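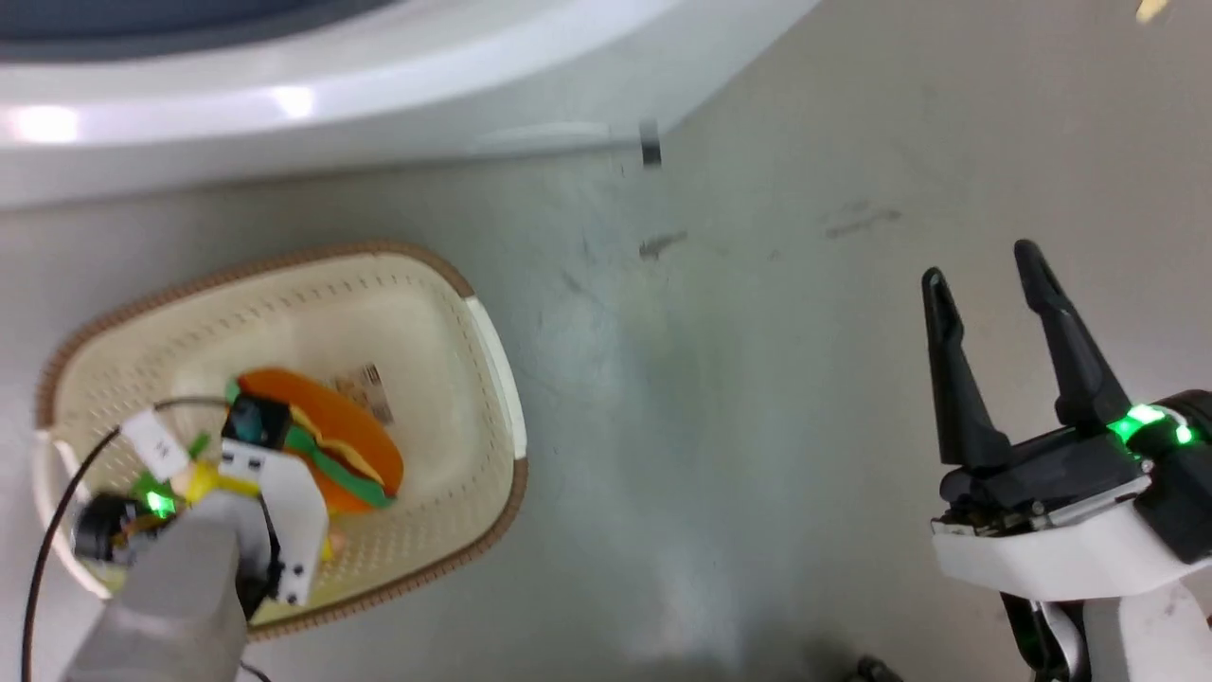 Do you have to start a long-running comic at issue one?

Most of the time you can start with the first chapter of whatever story is running now, and go back for the older issues later if you like what you read.

I give that answer a lot, usually to friends who have wandered into a comic shop and come out with nothing but a headache. I also didn't follow it myself, which is how I ended up spending most of last winter on a science fiction series called Esura, reading it in the wrong order, then in the right order, and then (this is the part my sister won't let go) in the wrong order again because I'd liked it better that way.

If you haven't run into Esura, I'm not surprised. It comes out from Samen, a small press with a small catalog, and for a long stretch it was only carried by shops that already had a customer asking for it. Mine is Kostiuk, which is long and narrow and has the new issues at the back, so you have to walk past every box of old ones first. I have never made it to the new issues without stopping. I was there in October looking for a birthday present for my nephew and pulled out an Esura with a lighthouse on the cover, and the lighthouse was underwater, and it was lit. I bought it for the lighthouse. My nephew got a gift card.

The issue I'd picked up was the middle of the middle of something. A woman named Roner was climbing down the inside of a flooded stairwell with a radio strapped to her chest, talking to a man who was clearly dead, and neither of them thought it was odd. No recap page. No little box telling me to see issue whatever. On the third page somebody called her "the pilot" in a way that was obviously an insult, and I had no clue why being a pilot would be insulting in a world that seemed to be mostly water.

I was hooked by page five. I've tried to explain why to a couple of people and I think it's that the comic never acted like I was missing anything. Everybody in it was busy. Roner had a job to do at the bottom of those stairs, the dead man on the radio was being unhelpful in a very funny way, and if I wanted to know what was going on I could keep up. It felt like sitting on a bus behind two people having the best argument of their lives.

So back I went to the boxes, and this is where things got messy. Kostiuk had ten issues, scattered, with big holes between them. I read them in the order I found them. Roner had a shaved head, then long hair, then a shaved head again. She hated a character named Tolly and then was raising his kid and then had never met him. I kept a list on the back of an envelope of things I thought I'd figured out, and crossed most of it off as I went. I had a great time!

The whole series is the work of one man, Wenceslao Gallegos, who writes it, draws it and letters it by hand. You can tell about the lettering, by the way. When Roner is whispering, the letters shrink a little and start leaning toward each other. When the radio is losing signal he doesn't do the usual jagged balloon, he just starts leaving letters out, and you find yourself filling them in, and every once in a while the word you fill in is the wrong one and you only learn that two pages later. There's a bit in the stairwell story where I was sure the dead man had said "stay" and he'd said "stray." It's the name of a boat. I went back and looked, and there's a gap exactly wide enough for the r.

I got to hear Gallegos talk at a library event over the winter. It was a nice evening, maybe a little short on chairs, and he turned out to be a soft-spoken guy in a corduroy jacket who looked mildly alarmed every time somebody clapped. A teenager in the front row asked him the issue one question, pretty much word for word the way I put it at the top. He thought about it for so long that the moderator started to reach for her microphone.

"I don't have strong feelings about where you come in," he said. "I'd like you to stay a while. When I was a kid I got my comics from a barber shop and the covers were torn off, so I never knew what number anything was."

He said he'd drawn the first two issues of Esura without knowing whether there would be any more, and that he's never been very happy with them. He draws much faster now, and he thinks the early pages are stiff. Somebody asked if he'd ever redraw them and he made a face like he'd been offered a bad oyster.

I bought the first collected volume on the way out, mostly out of politeness, and put it on the shelf, and didn't open it for weeks. I was nervous about it. I had this whole half-made version of the story in my head, with the holes in it, and I didn't really want to find out that the real thing was smaller.

Well, it is smaller, for a while. The first issue of Esura is a pretty ordinary story about a delivery pilot who crashes in the sea and gets fished out by people who don't want her. It explains what a pilot is and why the islanders look down on them (they fly over, they don't stop, they've been dropping supplies on the wrong islands for a generation). It tells you the number on her plane, 3713, and then tells you again, and then somebody reads it out loud in case you were asleep. The art is careful. Everybody stands up very straight. If I'd started there, I might have put it down, and I say that as someone who now owns the thing in two formats.

But reading it after all those loose issues was a strange and lovely experience. That plane number turns up everywhere later on, and I'd been seeing it without knowing I was seeing it. It's scratched into a table in the lighthouse issue. It's the combination that Tolly's kid keeps getting wrong. In one of the issues I'd read back in the fall there's a full page of Roner lying on her back on a dock, not talking to anyone, and the number is painted on the bottom of a rowboat hanging over her head, upside down. I'd looked at that page and thought it was a quiet moment. Once I knew what the number was it was a horrible moment, and I had to go make toast.

Readers who started at the beginning got that page the hard way the first time. I got it twice, once soft and once hard. I'm not sure which of us did better. A guy I talk to at Kostiuk has been with the series since it launched, and he's firmly on the side of reading in order. His argument is that Gallegos builds jokes over very long distances, and that there's one involving a goat that only pays off if you've been carrying it around for years. He's right about the goat. I read the goat issues backward and it was just a goat.

He also thinks my way is a little rude to the author, and we went a few rounds on that. My feeling is that comics have always been read like this. You missed a month, or your brother ripped one, or the drugstore got three copies of part four and none of part three. Collected volumes are wonderful, I buy too many of them, but they've made us all a bit precious about completeness. I know people who have been meaning to start a particular series for most of their adult lives and won't do it until they have every book lined up on the shelf. They could have been reading!

There are comics I wouldn't do this with. Mysteries, obviously. Anything short that was planned as one piece, where the ending is the point. And there are superhero books where so much gets undone and redone that starting in the middle means you'll spend your evening on somebody's fan timeline with a cup of cold coffee, which can be its own kind of fun, but it isn't reading comics.

For most everything else, here's roughly what I tell people now. Find a cover you like. Flip to any page and see if you care what the person in the first panel is about to do. If you do, buy it and read it twice, and don't look anything up in between. Write down your wrong guesses. I still have the envelope, and my theory that the dead man on the radio was Roner's father is on there underlined, with an exclamation mark, and it's so wrong that I've thought about framing it.

And ask at the counter. Shop people love this question and they'll all give you a different answer. Mine told me to start Esura with the market story, the one with the eels, which comes right after a big time jump and has almost nobody from the earlier issues in it except Roner, older and crankier and selling radio parts. I think that's a good call. It's funny, it has the best drawing of rain I've ever seen in a comic, and it ends on a staircase going down into the water, so you'll know where you're headed next.

Samen is still putting the series out. The newest issue has been sitting on my kitchen table since I got it home, and I haven't read it yet, because I found one more of the missing old ones in the boxes at Kostiuk on the same trip. Tolly's on the cover with a beard. I didn't know he ever had a beard.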